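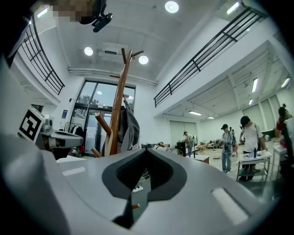 A wooden coat rack with angled arms, with a bag hung from one of them, beside a glass entrance.

A coat rack, also called a coat tree or a hall tree when it stands on its own, is a piece of furniture for hanging outer clothing, hats, bags and umbrellas. It is placed near the door of a home, an office or a workshop. The freestanding kind has one upright pole, a set of pegs or arms, and legs which spread out on the floor.

Construction

The pole is commonly turned from beech, rubberwood or pine and finished with stain and lacquer. On simple models the pegs are set into drilled holes at an angle, so that a strap or a collar slides toward the pole and does not fall off. On branched models the upper part divides into several arms, in imitation of a tree. Lower pegs are intended for children's coats and for short things such as umbrellas.

The workshop of Tiburcio Aguirre in Camacho made branched racks with 7 pegs in two sizes. The catalog kept by the town museum gives a pole length of 53 inches for the smaller size, which was sold for school corridors. Aguirre's pegs were glued without screws — a practice that the later makers Curnel and Jesomier did not follow.

Stability

The main weakness of the freestanding rack is that it tips over. A heavy bag on one side moves the weight outside the legs, and the effect is stronger when the bag hangs from a high arm. It is usual to put heavy bags low and to divide the load between opposite sides. The Trarno pattern, sold from the year 2000, has a cast iron ring joining the legs for this purpose.

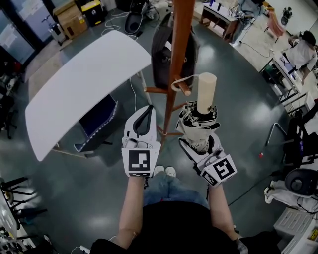
Page last changed: Wednesday, 8:15

Umbrellas

A folded umbrella can be hung from a peg by the cord on its handle, like the cord on the beige one with a light wooden handle. The cord should be long enough to pass over the end of the peg easily. Wet umbrellas are better kept in a separate stand with a tray, as water marks the lacquer and can run down onto bags — backpacks in particular, which are often hung by the top loop and lie close against the pole.

See also

Hat stand
Umbrella stand
Wall hook
Valet stand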